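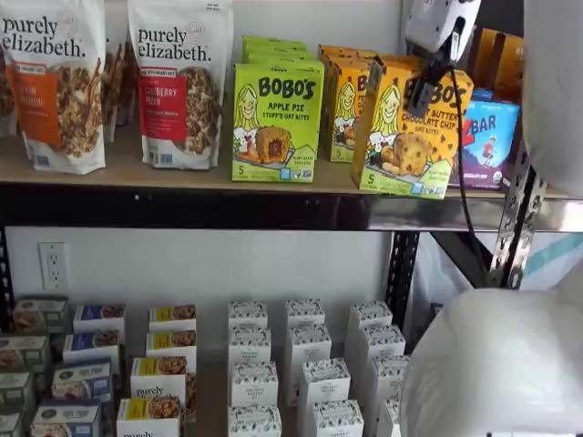 Sameck Mailbox Mover 7, reviewed

Sameck released version 7 of its mailbox migration tool in April. We used it to move 477 mailboxes off an aging IMAP and CalDAV system into Exchange Online for a client with two offices and one very slow uplink. This review covers the Windows console and the command-line runner. The hosted edition was not tested.

Installation

The installer puts down a console, a Windows service and a local database. The service account needs "Log on as a service", and the installer does not check for it. If the right is missing, setup finishes normally and the service then stops with a generic timeout in the event log. Thanakorn Rungrueang lost most of a morning to this. The requirement is in the release notes but not in the setup guide.

Licensing is per source mailbox and is counted the first time an item is written to the target. Test runs in preview mode do not use a license. Shared mailboxes do. Resource mailboxes do not, provided they are flagged as resources in the mapping file before the first pass. Flagging them afterward does not return the license, and we had to open a ticket to get two of them back.

Mapping file

Mapping is a CSV with source address, target address, type and an optional folder rule set. The parser is strict. A trailing comma is an error, a blank line is an error, and a byte order mark is an error reported as "unknown column" on line 1. Excel adds the byte order mark when you save as CSV UTF-8. Save from a text editor.

Names with accents and spaces need care. Senan Ó Ceallaigh and a shared mailbox called Ó Dálaigh both existed on the source with decomposed characters in the folder paths. Version 6 created duplicate folders on the target for these, one composed and one decomposed. Version 7 normalizes both sides before comparing, and we saw no duplicates. The display name is passed through untouched, which is correct.

Mail

Mail throughput was acceptable. The tool opens a configurable number of connections per mailbox and backs off when the target throttles. The default back-off is too cautious. Lowering the initial wait in runner.ini shortened our overnight pass and did not increase the number of throttling responses in the log.

Flags, read state and received dates came across correctly in every mailbox we spot-checked. Messages over the target size limit are skipped and written to a separate report with subject, sender, date and size. The report is good enough to send to a user without editing.

Server-side rules are not migrated. Sameck says so clearly on the product page. The tool will export Sieve scripts to text, and someone then has to rebuild them by hand. Lorcan Kinsella wrote a short script that handled the simple "from X, move to Y" cases and left the remainder for the help desk.

Calendars

Calendar handling is the main reason to pay for this over the free tools. Single appointments are straightforward. Recurring meetings are where most products fail, and version 7 does better than the other two we have used.

A recurring meeting with exceptions is written to the target as a series master plus exceptions, with the original UID kept. The organizer can send an update after cutover and attendees' copies change in place. We tested this with moved instances, deleted instances, and instances with a changed room. All three worked when the organizer and the attendees were in the same batch.

When they were in different batches, results depended on order. If an attendee's mailbox was moved first, the attendee's response status was reset to "no response" once the organizer's pass ran. The fix is to set DeferAttendeeState to true and run a second pass after the last batch. That setting is off by default and we can't see why. It should be on.

Time zones are the weak point. The source had a number of events with custom VTIMEZONE blocks written by an old desktop client. The tool matches these to Windows zones by comparing offsets and transition dates, and where it finds no match it falls back to UTC without a warning in the console. There is a warning in the detail log at level 4. The default level is 2. We found 124 affected series, all of them created by the same client, and corrected them with a zone override file. The override file works well once you know it exists. Search the detail log for "tz-fallback" before you tell anyone the calendars are done.

Reminders are kept. Attachments on meetings are kept. Categories are kept by name, but colors are assigned by the target and will not match.

Contacts and tasks

Contacts move cleanly apart from distribution lists that contain other lists. These are flattened. Tasks move with due dates and completion state, and lose their order.

Reporting

The console shows progress per mailbox with a percentage that is calculated by item count. A mailbox with a few very large messages can sit at 99 for a long time. Brahim El Khatib pointed our reporting at the local database directly, which is readable with the usual tools, and we used that for the daily status mail. The schema is undocumented and may change between releases.

The command-line runner returns zero when a pass completes with skipped items. Use the --strict switch if you are scheduling it and want a nonzero code.

Support

Three tickets. The license ticket was closed the same day. The time zone ticket was answered the next day with the override file format, which is missing from the manual. The third, asking for the fallback warning to be raised to the default log level, was logged as a feature request. Sorcha Brophy has asked twice for a release date and has not been given one.

Compared with Wumer and Trusum

Wumer is faster on plain mail and has the better console. It writes exceptions as separate appointments, so updates after cutover do not reach them. For mail-only projects we would still use it.

Trusum keeps series intact but handles one mailbox at a time per license key, and the scheduling around that is more work than the tool saves.

Verdict

Recommended for migrations where calendars matter, with DeferAttendeeState on, log level 4, and the zone override file prepared from a preview run. Budget for a second pass. If the source has only mail, the extra cost is hard to defend.

Version tested: 7, with updates available as of December 2023.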